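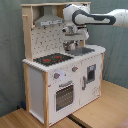 Ticket: Plirnix shop site - product photos uploading sideways / not at all
Raised by: Domenica Riedl, Dornstead
Picked up by: Stanisława Kaczorowski
Opened: March 3, 2025
Status: closed, see last note

DR, 09:12
Can't get new photos on to the toys and playroom pages. Was fine before the update. Pick the file, bar goes to the end, then "could not save item". No photo on the page. Tried two browsers, same. Old photos still show ok. Need this sorted today if poss, spring list goes out tonight.

SK, 09:30
Hi Domenica. Which account are you on, shop or office? And is it every photo or just some? Send me one that fails and one that works pls.

DR, 09:41
Shop account. Had another go - small ones go up, big ones don't. Some of the ones that do go up are on their side. Sent you a pair by email.

SK, 10:05
Got them. Small one is well under 2 MB, the other is way over. Looks like the upload limit got put back to 2 when Plirnix updated over the weekend. We had it at 12. Checking the settings page.

SK, 10:22
Yes, limit is 2. Changed to 12, saved. Try again?

DR, 10:31
Nope. Different message now. "Error 500". Then it logs me out.

SK, 10:34
Ok, that's the server falling over, not the limit. Don't keep retrying, it leaves half files behind. Looking at the log.

SK, 11:10
Log says out of memory while making the thumbnails. New version makes extra sizes for every picture and does them all in one go. Memory setting was also reset. Put it back to what we had in October, restarted.

Tested with your big file - saved first time, thumbnails there. Still sideways though.

DR, 11:18
Works for me too, thank you!! Got the first lot on. But yes, sideways. All the upright ones off my phone.

SK, 11:40
Phone saves the picture flat and adds a note saying "turn me". Old Plirnix read the note, new one strips it out before looking. Known fault, someone on the Plirnix forum has the same. There is a tick box, Media > Advanced > "Keep rotation data". Off by default. Have ticked it.

Won't fix ones already uploaded. You'll need to delete and re-add those, sorry.

DR, 12:02
How many is that, do I have to open every page to look?

SK, 12:15
No - Media, sort by date added, anything from this morning. List view is quicker, shows 40 to a page. Delete from there, NOT from the product page, or teh old thumbnail sticks.

DR, 13:50
Done. All right way up now. One thing, the Hoshino shelf page shows the old picture still. On my screen anyway. Plornley page same.

SK, 13:58
Those are cached. Open the page, hold Ctrl and press F5. If it's still old, tell me and I'll clear it my end.

DR, 14:03
Hoshino fine now. Plornley still old.

SK, 14:20
Cleared the whole cache. Site will be a bit slow for the first few visits while it builds back up. Plornley looks right from here, check?

DR, 14:26
Yes, right now. Sending the list out at six as planned. Can close.

SK, 14:35
Closing. Notes for next time:
- after any Plirnix update check upload limit (12) and memory setting before anyone uploads
- rotation box stays ticked
- asked host if settings can be locked so updates dont wipe them, no answer yet, will open a seperate ticket when they reply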